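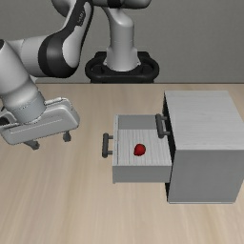 30. Juni 2026. Seit Mai sitze ich mit Dalibor Trnka an einer Frage, die ziemlich banal klingt: Lernt ein Roboterarm Schubladen besser, wenn man ihm die Aufgabe in Häppchen gibt? Jetzt haben wir endlich Zahlen, und ich freue mich wie verrückt! Unser Verfahren heißt Drekulach (fragt nicht, der Name stammt von Dalibor) und zerlegt jede Aufgabe in kurze Abschnitte, die einzeln bewertet werden, also Aufziehen, Hingreifen, Ablegen und so weiter. Trainiert haben wir komplett in der Simulation, mit 300 Vorführungen. Danach kamen 994 Testläufe mit immer neuen Startpositionen, und die Fehlerquote lag 18 Prozentpunkte unter der unserer alten Methode Prokopenko. Damit hatte ich im Leben nicht gerechnet.

Ganz rund läuft es noch nicht: Bei kleinen, runden Sachen in der Schublade greift der Arm gern mal daneben, und ein Trainingslauf dauert knapp 7 Stunden. Als Nächstes wollen wir das Ganze bei Tavovia auf einen echten Arm bringen, da bin ich schon etwas nervös. Den Code räumen wir gerade noch auf, dann stellen wir ihn ins Netz.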